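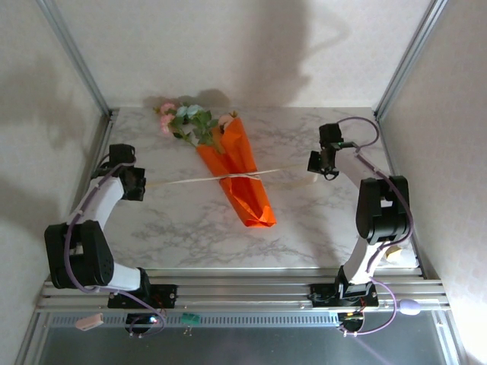 Station 2 – artificial bouquet in orange paper, ribbon at the middle.

Wikthorpe Floral Displays
Bouquet Wrapping Station: Inspection Checklist

Tabletop surface clear of chips and sharp edges – Pass.
Comment: Gray veining is part of the pattern and is not to be reported as cracking.

Wrapping paper folded to a point at the base – Pass.

Ribbon ends kept on the tabletop – Pass.
Comment: Ends must not hang over the front edge.

Stem wires capped before wrapping – Action required.
Comment: Replacement caps to be ordered from Stirel before the end of December.

Small items returned to storage – Action required.
Comment: One cream-colored item remains at the right side of the table.

Paper stock kept below 2,000 sheets – Pass.

Next inspection due in 30 days.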